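From: Aušra Tamošiūnaitė
To: orkutano-users
Subject: Re: [orkutano-users] bed plane jumps when head camera tilts down

Mensah wrote:
> We are on the October build and the support plane for the bed is
> unstable with the head tilted down. The plane fit is fine for a
> second or two, then the normal swings and the planner throws away
> the grasp. It only happens over bedding. The same config on a desk
> runs all day. I have tried raising the inlier threshold, which makes
> it worse. Is this the depth filter or the plane tracker? Also, what
> does self_mask do if the hand has a cover on it?

It is the plane tracker, though the depth filter doesn't help. We had the same thing on our bedroom setup and I spent most of last month on it.

The tracker takes the largest flat region it can find and calls that the support. On a desk there is only one candidate. On a bed you get a big smooth part, a crumpled part and the rounded side of the mattress, and the fit wanders between them. When you raise the inlier threshold the side of the mattress gets pulled in too, so the normal tips towards the floor. That matches what you are seeing.

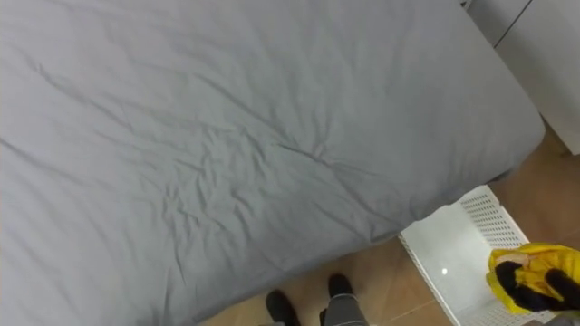
Head camera. Creases across the middle of the bed, rounded corner on the right.

With a view like this one the old tracker would lock on to the smooth part and treat the creases as small objects. If you turn on the debug overlay you will probably see a heap of tiny clusters there, and each of them is offered to the grasp planner.

What we changed, in the order I would try it:

1. Set plane.source to "region" and give it the bed as one region. The Wevau segmenter is good enough for that. It does not need to know it is a bed, it only needs to stop at the edge.

2. Set plane.hold_ms to 200. The default is 0, so every new fit replaces the last one at once.

3. Set cluster.min_height to 8 (millimetres). Anything flatter than that on a bed is a fold in the sheet as far as we are concerned. You will lose very thin cloths lying flat. We live with it.

4. Leave the inlier threshold at its default.

On self_mask: it projects the arm model into the image and removes whatever falls inside, plus a margin. It knows nothing about covers. If there is cloth over or near the hand, the part outside the margin stays in the cloud and is treated as an object. Widening the margin works up to a point, but then you start cutting holes in the thing you want to pick up. We ended up adding a colour check for the yellow, applied only inside a band next to the projected hand. Keep it to the band. We first ran it over the whole image and it removed the cloths as well.

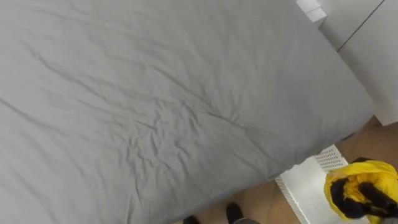 Head camera. Yellow and black fabric at lower right, overlapping the white box.

The lower right of this view is a bad case for the mask. The yellow comes right up against something white, and the depth along that boundary is poor, so the cluster step tends to join the two. We added an exclusion zone for anything below the mattress edge while the task state is "over bed". It is crude, but the false grasps on that side went away. I can send the patch.

The other half of your problem may be the head transform. If the timestamps on the head joint and the image don't agree, the plane will swing whenever the body bends, whatever you do in the tracker. We check it against a fixed camera in the room. Log both streams for 60 seconds, bend and straighten at the hips a few times, then compare the bed normal from each. If the fixed one stays put and the head one moves, look at the transform first. Ours was out by 2 image periods.
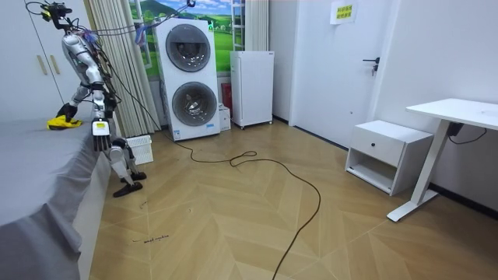 Fixed camera, one hand on the yellow cloth on the bed.

The fixed view is also handy for checking contact. The head camera estimate of hand height over the sheet drifts once the fabric starts to give, and we have not solved that. At the moment we lower until the wrist force changes and ignore the plane for the last part of the move. If anyone on the list has something better for soft surfaces I would like to hear about it.

One more thing — plane.hold_ms is read only at startup in the October build. Changing it from the panel does nothing, although the panel shows the new value.

If it still jumps after step 2, send me the log with the raw plane fits turned on.

Aušra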